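Srour Medicinal Plants Project
Progress report to the Skumport Fund, second reporting period

1. Status

The work covers cultivation trials of four woodland and meadow herbs at the Urkton field station: black cohosh, goldenseal, wild ginger and marsh mallow. The purpose remains as stated in the proposal, to find out whether these plants can be grown under managed shade or on wet ground at a cost that makes wild collection unattractive to local buyers. All plantings in the proposal are now in the ground. Two tasks are behind schedule and are described in sections 4 and 5.

2. Plant material and establishment

Goldenseal was planted as rhizome pieces, each with at least one visible bud and a fair amount of fibrous root. The pieces were set just below the soil surface with the bud upward and covered with shredded hardwood leaves. In all, 395 pieces were set in the north beds. Emergence was uneven. Beds on the upper slope came up first and produced mostly single-leaf shoots, while those at the foot of the slope were later and showed more rot. The rotted pieces were brown and soft through the center, and the yellow color of the healthy root was gone. Replacement of these pieces will wait until fall, as spring planting disturbs the neighbors.

Black cohosh established without difficulty. The divisions made a single compound leaf in the first season, with leaflets coarsely toothed and deep green on the upper side. A few of the stronger crowns sent up a flower spike in the second season. The spikes were removed to direct growth to the rhizome, except in one bed kept for seed.

Wild ginger has spread slowly. The creeping rootstocks hold well under the leaf mulch, and the paired heart-shaped leaves now meet across the rows in the older beds. Slugs remain the main trouble. Hand collection in the evening was enough to hold them back on the small beds -- it would not be practical on a larger planting. 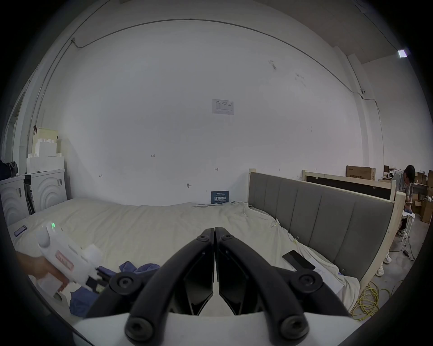
Marsh mallow was raised from seed in flats and moved to the wet ground below the pond in May. The seedlings are downy, gray-green and upright, and the taproots were already long when they were transplanted. A number of roots were bent in handling. These plants have stayed shorter than the rest, and a sample will be dug at the end of the season to see whether the bent roots have forked. Forked roots are harder to clean and bring a lower price.

3. Shade structures

The proposal called for a comparison of natural canopy and shade cloth. The cloth is hung on posts high enough to walk under, with the sides left open on the north and east. Air movement under the cloth has been better than expected, and leaf spot on goldenseal was lighter there than under the trees. Soil under the cloth dries faster. Drip line was added in the second month of the season and has corrected this, although the added cost must be carried into the final budget comparison.

One section of cloth tore at the grommets in a spring storm. It was refitted with a doubled hem, and the remaining sections will be hemmed the same way before winter.

4. Drying and storage

The drying room was to be ready for the first marsh mallow leaf harvest. The wall insulation and racks are finished. The fan unit ordered from Mato was delivered with the wrong mounting plate and had to be exchanged, so the first leaf was dried on open racks in the seed store. Part of that lot darkened and was discarded. The remainder was bagged in paper and is held for comparison with leaf from the finished room.

Roots will be washed whole, trimmed of fine rootlets and dried until they snap cleanly. Goldenseal will not be dug in this period. The plants need more seasons before the rhizomes reach a useful size, and early digging would yield nothing of value to the trial.

5. Seed work

Seed collection from black cohosh is behind schedule. The spikes in the seed bed ripened over several weeks, and many follicles opened before they could be gathered. Next season the spikes will be bagged in fine mesh as soon as the lower follicles begin to turn brown. The seed on hand has been sown in a cold frame without drying and is marked by bed of origin.

Goldenseal berries were collected when fully red, mashed by hand and rinsed until the black seeds sank clean. These were mixed with moist sand and buried in a screened box. A test of 100 seeds, kept apart from the main lot, will be used to judge germination in the spring.

6. Spending

Spending on plant material and mulch is within the approved lines. The drip line was charged to supplies. No transfer between lines is requested in this report. If the replacement goldenseal has to be bought in, a small request will follow before fall planting.

7. Work in the next period

Replant the lower goldenseal beds after the drainage trench has been cut along the foot of the slope. Hem the remaining shade cloth. Mount and test the fan, and dry one lot of marsh mallow root in the finished room. Lift sample plants of wild ginger from the oldest beds to record rootstock length and weight. Prepare labels and maps for the cold frame before the ground freezes.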